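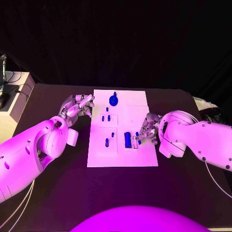

Your browser is old, and so is the cookie box

A word about the website, which a good many of you have written in to complain about, some of you twice.

Starting 12/9/25, the Trorau members' site stopped supporting browsers more than 18 months out of date. If you open the site in one of those, you get a gray bar across the top telling you to update. The bar does not go away when you click the X. We know. The X was drawn on by the theme we bought and was never hooked up to anything, and Fernandes, the firm that looks after our hosting, has it on a list.

In the meantime, the bar is telling the truth. The old browsers can't handle the way we now sign people in, and a page that half works gets us more mail than a page that doesn't work at all. Updating usually takes a few minutes. Open the browser's menu, look for Help or About, and let it do its thing. If it says you are up to date and our bar says you aren't, write to us and tell us which version number it shows. Please don't send a photo of the whole desk.

Members on the shared computers at the Plonstead reading room can skip this part. Those machines were updated in October and will only annoy you in the usual ways. 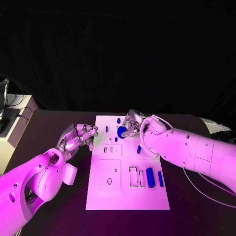

The cookie notice is the other thing. Until last month ours ran to nearly 400 words and asked you to choose among 3 levels of consent, one of which was called Enhanced and did nothing whatever. It also came back each time you visited, because the cookie that remembered your answer was filed under the cookies you had just refused. We have cut it down to two buttons of the same size, Accept and Decline, both in plain black on white. An earlier draft had them in hot pink, about the shade of the light on that white board, and the test group at Tevilholm said it was like being asked for consent by a nightclub. So, black on white.

If you press Decline, the site sets one cookie, to remember that you declined. Several people have pointed out that this is a cookie. It is. The alternative is asking you again on every page - we tried that for an afternoon in October and would not care to repeat it.

Your old choices have been wiped, so everyone will see the new notice once. The full privacy policy is still at the foot of each page. It is shorter too, though you would need to have read the last one to notice, and our own page counter suggests that very few of you did.

One last item. The sign-in page now keeps you logged in for 3 days if you tick the box. Leave the box alone on a shared computer, please. Bug reports go to the usual web desk address, with "browser" in the subject line so they land in the right pile.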